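Skeltden Room Acoustics Notes
Data card and README, release 2

Maintainer: Nafula Lukumay
Measurements: Kianoush Moradi, Parvaneh Asadi
Last edited: April 29, 2024

Summary

Skeltden is a set of room impulse responses and background noise recordings made in unfurnished and lightly furnished interiors with hard surfaces. It is meant for people who test reverberation models, speech dereverberation code, or acoustic planning tools, and who need measured data from plain rooms instead of concert halls and studios. Each room has a folder with the raw sweeps, the deconvolved responses, a noise recording, and a text file of notes.

Room types

Rooms are sorted by dominant surface. "Hard" means painted plaster or masonry walls, glass, and a floor without carpet. "Mixed" means at least one large absorbing surface, such as a curtain or a fabric ceiling. Ceiling height is entered as low, standard, or high in the notes file. Doors are closed during all sweeps. Large glass areas are logged separately from walls, as their low-frequency absorption differs from plaster and the Timus solver treats them as a separate material.

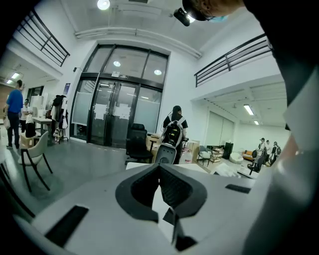

Fig. 1. White-walled room with a high ceiling and black-framed glass doors.

Measurement procedure

The excitation signal is an exponential sine sweep, 10 seconds long, played through an omnidirectional source. Three source positions are used per room, and at each one the sweep is repeated and the takes are saved separately. Takes are not averaged in the raw folder. Averaged versions are in the processed folder and carry the suffix _avg.

Microphone height is constant within a room. Positions closer than one meter to a wall are flagged near_wall in the index and should be left out of any reverberation time estimate. The noise recording is made after the last sweep with the source powered down and runs for 30 seconds.

Folder layout

raw/ sweeps as recorded, one file per take
processed/ impulse responses, trimmed and normalized
noise/ background recordings
notes/ one text file per room
index.csv one row per response

Columns in index.csv

room_id: short code, letters and digits
surface: hard or mixed
height: low, standard, or high
src, mic: position labels, matching the notes file
near_wall: 0 or 1
t_mid: decay time in seconds, mean of the 500, 1000, and 2000 Hz octave bands
quality: a, b, or c

Quality grade c means the decay range was too short for a reliable fit. The t_mid value is left blank in those rows. Do not replace it with zero.

Tables and other furniture

Small tables with a stone or stone-patterned top were left in place where they could not be moved. They produce an early reflection that shows up clearly when the source and microphone are both above table height.
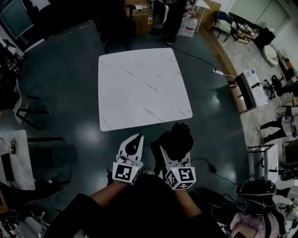 The reflection arrives before the first wall reflection in most layouts and can be removed by windowing, but doing so also removes part of the floor reflection. We leave it in. Users who need clean early reflections should filter on the furniture line in the notes file and keep only rooms marked none.

Glossy hard floors raise a related problem. At high frequencies the floor bounce is nearly as strong as the direct sound, and comb filtering is visible in the response. This is a property of the room and was not corrected.

Known problems

The Fernuletti building rooms have a ventilation hum in the noise files that could not be switched off. It does not affect t_mid, but it does affect any signal-to-noise figure taken below the 125 Hz band.

Two responses in the Safavi annex set were trimmed too early in release 1. They were reprocessed by Shahram Kordestani and the corrected files keep the old names. Check your local copy against checksums.txt if you downloaded it before December.

Temperature and humidity are missing for the oldest rooms. Air absorption correction should not be applied to those entries.

Corrections

Send them to Torquil Buchanan with the room_id and the file name. Please do not rename files in a submitted patch, as the index is built from file names.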